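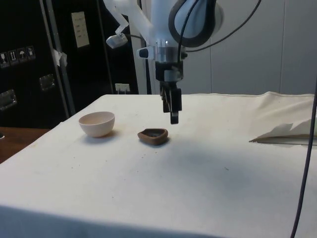
Larkel Exam Preparation Service
Progress report to the Livitz Fund
2023-03-23

Dear friends at the Fund,

Thank you, once again, for the grant that has carried us through the winter. We know you have many of these reports to read, and we'll try to keep to the point, though those of you who have had our letters before will know that we don't always manage it.

You'll remember that the money was given so that people in Drunon and the villages along the Su road could get ready for the teacher recruitment exam and the clerical entrance exam without having to travel to the city for coaching. Most of our candidates are working, a good many have small children at home, and quite a few are sitting an exam for the first time since they left school. They need somewhere to study, somebody to check their forms, and a fair amount of encouragement in the last few weeks.

Registration

We closed our books for this round with 2,189 candidates registered, and 1,799 of those have now sat at least one full practice paper under timed conditions. We are very pleased with the second number. In earlier rounds a lot of people signed up, took home the study booklet and were not seen again until the week the admit cards came out (if then!). What made the difference, we think, was asking each candidate to choose a practice date at the moment of registering, and then sending a text message two days ahead. It is a small thing and it cost very little.

The application window caused us more trouble than anything else. The online form was changed partway through January, and candidates who had already saved a draft found that they had to upload their photograph and signature all over again at a smaller file size. We kept the front desk in Drunon open on Saturday mornings until the window closed and helped people one by one. Fee receipts were the other headache. Several candidates paid twice because the first payment did not show up, and we are still helping them with their refund requests. These are slow, as anyone who has tried one will know.

Study centers

We now run 7 study centers, the newest of them in Su, in two rooms above the old post office. The stairs are steep and we would like to find something on the ground floor before the next round, as we had to move one candidate's practice sessions to Drunon on that account. Apart from the stairs it has been a happy addition, and the evening group there is the liveliest we have.

Attendance has been best for general knowledge and reasoning, and weakest for the teaching methods paper, which a lot of candidates seem to leave to the end. We have moved that class to the start of the evening in 4 of the centers to see whether it helps. It is early to say. The tutors like it, at any rate, and the candidates grumble a little less than we had feared.

Materials

The new booklet of solved papers went to the printer later than we promised you. We had hoped to have it ready before the new year, but the revised syllabus came out while we were proofreading and two chapters had to be written again, so copies reached the centers only in the last week of January. We did put the finished chapters online in the meantime, and candidates with phones were able to use them. Those without had to share, and we are sorry about that. Next time we will print in two parts and send the first as soon as it is ready.

The answer keys have had a few corrections, mostly in the arithmetic section. A list is pinned up at each center, and the online copy has been put right.

Money

Spending is close to the plan in nearly every line. Printing came in higher, on account of the rewritten chapters, and travel for tutors came in lower, because two of them were able to share a car to Su. We would like your permission to move what is left in the travel line across to printing, and a short form asking for this comes with the full accounts. Rent is as it was.

What comes next

Admit cards are expected in the coming weeks. We have learned not to promise candidates a date, and we tell everybody to look at the official notice and to check the spelling of their name and the exam city the minute the card appears. Each center will have a printer switched on for anyone who needs a copy, at no charge. After that come two more full practice papers and an evening on what to bring, what to leave at home and how to fill in the answer sheet, which always draws a bigger crowd than any of our classes.

We would also dearly like to talk with you about a second year. There is a waiting list in Drunon already for the next round, and the landlord there would like to know by summer whether we mean to stay. If one of you could visit before then, any weekday evening would suit us, and there will be tea.

With our warmest thanks,
The Larkel team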